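Girkau Tableware Brings Its Cup Return Plan to Three More Towns

GIRKAU, March — Girkau Tableware, a family company which makes cups and plates for cafeterias and public events, will open its cup return plan to Prastari, Boychuk and Plidwood this spring. The plan started last year in our own town, and it was received there with much interest.

The idea is simple. An organizer of a fair, a school concert or a sports day orders the cups from us for a small deposit. After the event the cups come back in the same boxes. We sort them, and we send to the organizer a short statement of how many were returned. The deposit is paid back within 2 weeks.

In the first season the plan served 462 events. The largest of them was the harvest supper in Girkau, for which 1,280 cups were ordered. The smaller events are equally welcome, and there is no minimum order for schools and libraries.

A pink cup on a white tabletop, and held above it:
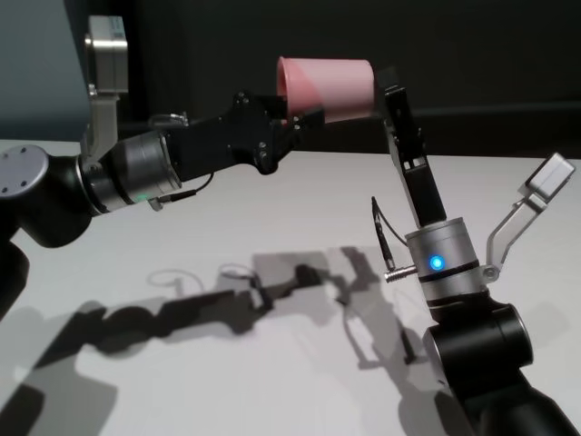
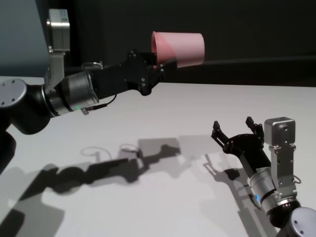
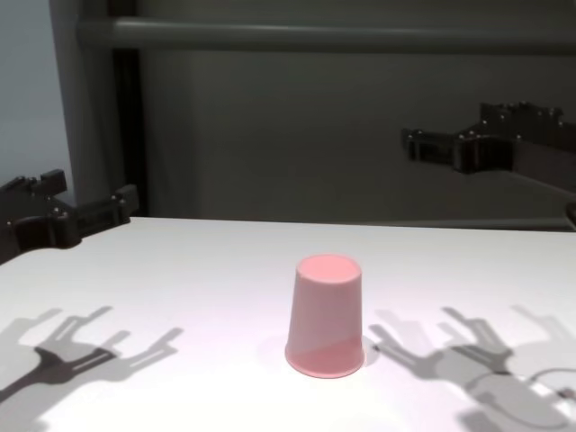
For the new towns we have rented a storage building on the road between Boychuk and Plidwood. It has a floor of 900 square meters and its own loading door, so the drivers do not need to return to Girkau after each delivery. Customers in Prastari will be served from the same building. Orders from the three towns can be picked up there in the morning, or delivered for an additional fee.

We have also listened to the organizers. Many of them told us that the order form was too long and that the old boxes were heavy to carry up the stairs. The form is now one page. The new boxes are lower and have a handle on both of the short sides — a small change, but one that was requested very often.

Prices for the present customers stay the same until the end of the season. Organizers who wish to order for May or June are kindly asked to send the form before the end of April, as these months are usually the busiest.

Order forms are available at our office in Girkau and, from April, at the town halls of Prastari, Boychuk and Plidwood.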